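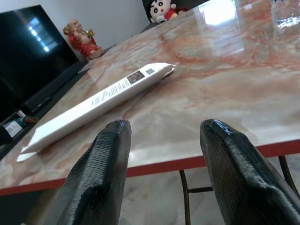
Kavanagh
Member, Estmont home robotics board

Hi all! We're writing house rules for our arm sessions (Samcombe group, 2 arms, one shiny marble-look table) and I'd love to hear how you decide what may stay on the table. A long white carton lying near the edge, say – clear it first, or leave it?

Flostidham19
Welcome! We leave boxes, but only after writing down where everything sits, and whoever has the stop button does nothing else. Do look at drinks, though. A capped water bottle in the middle of the table would be moved well away from the arms at ours, and so would a fan on a stool next to it – cables first, always! 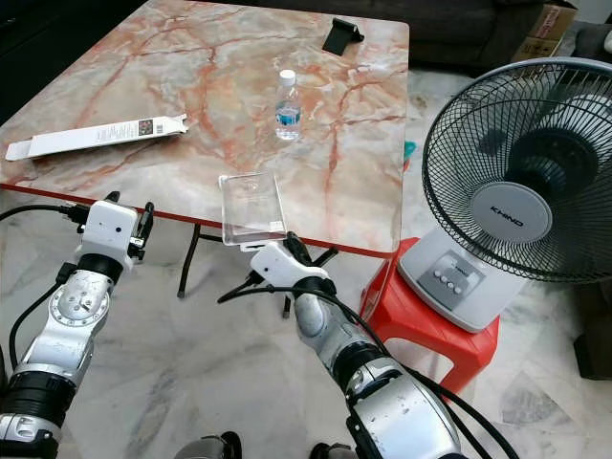 samcombe_382
Clear it all. Our sheet has 12 lines and that's line one.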